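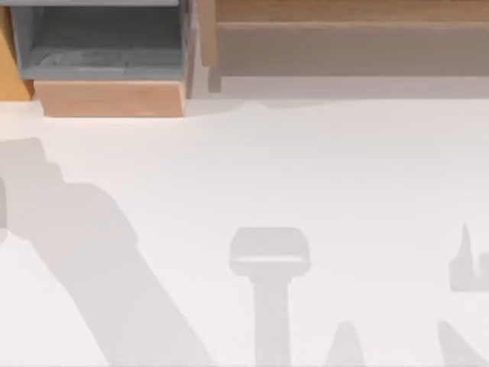 Asociación de Vecinos y Comerciantes de Vadola
Acta de la reunión ordinaria de la junta
Fecha: 2020-03-05
Lugar: local de la asociación, planta baja

Asisten: Aurelia Surdu (presidenta), Abílio Vieira (secretario), Heiðrún Vigfúsdóttir, Baldur Juhl.
Excusa su ausencia: Þórarinn Hafstein.

1. Lectura y aprobación del acta anterior
Se aprueba con una corrección a petición de Baldur Juhl: donde decía «calle del Molino» debe decir «travesía del Molino».

2. Mercadillo de plantas de abril
Heiðrún Vigfúsdóttir informa de que el ayuntamiento ha contestado a la solicitud y autoriza el uso de la plaza, con la condición de dejar libre el paso de la farmacia. Hay 30 puestos pedidos. El vivero Snorradóttir repite y pide esquina, a ser posible con sombra por la mañana. Se le concede la esquina; lo de la sombra dependerá de dónde se coloque el camión de riego.

Se discute si se cobra por puesto. Abílio Vieira es partidario de mantener la gratuidad para los vecinos y cobrar a los viveros. Baldur Juhl prefiere una cuota única. Se vota la propuesta de Abílio y sale adelante con tres votos a favor y uno en contra.

Para las mesas, Aurelia Surdu propone que todas sean de tablero blanco, para que no desentonen las de unos puestos con las de otros. Se acepta. Cada puesto pondrá la suya.

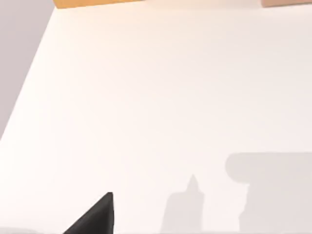

Tablero blanco, visto desde arriba.

Queda pendiente el reparto de macetas a los niños del colegio. Heiðrún hablará con la dirección antes de la próxima reunión.

3. Riego de los alcorques
Cukport ha enviado presupuesto para el riego por goteo de la travesía: 333 euros de material, sin mano de obra. Clollance no ha contestado todavía. Se acuerda esperar su respuesta hasta la próxima reunión y, si no llega, encargarlo a Cukport. Abílio recuerda que la toma de agua de la esquina pierde y que habría que arreglarla antes de conectar nada.

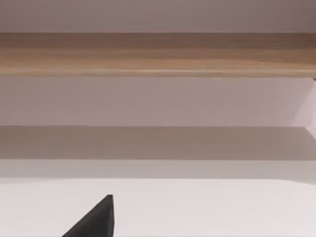 También se comenta el estado de los dos naranjos junto a la parada del autobús. Uno tiene cochinilla y el otro no brotó el año pasado. Baldur Juhl los tratará con jabón potásico y, si el segundo sigue igual en abril, se pedirá al ayuntamiento que lo sustituya.

4. Cuentas
El saldo es de casi 127 euros, descontada la imprenta. Faltan por cobrar varias cuotas. Con este saldo no se puede pagar el goteo, de modo que el encargo queda supeditado a lo que se recaude en el mercadillo. Se aprueba reservar 70 euros para carteles y cinta de balizar.

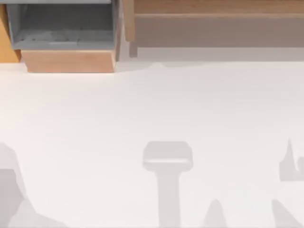 Abílio Vieira pide que los recibos se le entreguen en el mes, con el concepto escrito detrás. En el último cierre hubo dos que no se pudieron asignar a ningún gasto.

5. Ruegos y preguntas
Una vecina ha preguntado por escrito si puede plantar lavanda en el alcorque de su portal. Se le contestará que sí, siempre que no tape la rejilla.
Heiðrún Vigfúsdóttir pide que la convocatoria se mande con más días de antelación.
Baldur Juhl solicita una copia de la llave del cuarto de herramientas. Se encarga Aurelia Surdu.

Sin más asuntos, se levanta la sesión.

El secretario, Abílio Vieira
Vº Bº la presidenta, Aurelia Surdu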